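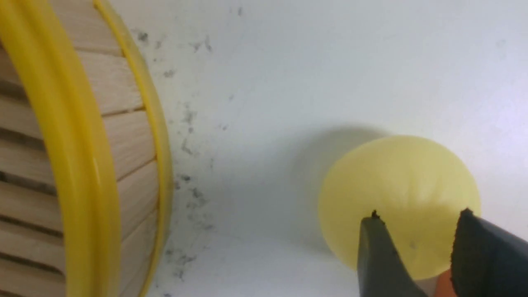

Workshop tips for keeping a small crew on track
Posted by Lutfa Rathnayake, Apr 13, 2023

Quick list this time, orders are backed up. Somebody asked how we keep everyone pointed the same way now that we do repairs, custom shelving AND the online shop. Short answer is a lot of paper and tape. Longer answer below.

One board, one wall. Whiteboard by the door, the big one. Three columns: waiting, on the bench, ready to go. If a job isn't on the board it doesn't exist. We tried doing it in an app over the winter and people stopped looking at it inside two weeks.

Cap what's on the bench. Two jobs per person. Want to start a third, finish one or hand it off. I broke this rule in January and we shipped the Gaten order late. My fault.

Write the goal on the job card. Top line, plain words. "Customer needs it before the move." "Has to fit under a window." Whoever picks up the card can make the small calls without coming to find me.

Price for deciding: anything under $200, the person on the job just buys it. Glue, blades, hinges, whatever. Receipt goes in the coffee can. Over that, text me first. Cut my interruptions way down.

Morning standup at the bench, not in the office. Everybody stays standing. What's stuck, who needs the table saw and when. If it turns into a conversation between two people, they take it outside after.

Label the shelves by job and not by part. We used to have all the screws together, all the brackets together, very tidy, and every job meant four trips across the floor. Now each job gets a tote. Masking tape and a fat marker. Drerker totes stack fine, the cheaper ones bow in the middle once theyre full.

Batch the boring stuff. Sanding all at once, emails all at once. I do quotes after lunch and the phone goes in the drawer. Customers got used to it faster than I did.

Keep a "no" list. Taped inside the cabinet door. Things we've decided not to sell or fix: upholstery, anything with a motor, rush jobs for Fakir (love them, but no). When a new idea comes up we check the list before we get excited about it again.

Count one number. Ours is jobs out the door on the day we promised. Last quarter it was 94 percent. Used to track a whole page of stuff and I never read it.

End of day: ten minutes, tools back, tomorrow's first card clipped to the vise. Don't skip it becuase you're tired.

Charge the batteries overnight. Elteck packs on the left charger, everything else on the right.

Next up is the scrap bin sorting thing a few of you emailed about. Send your shelf pics if you've got them, I'll post the good ones.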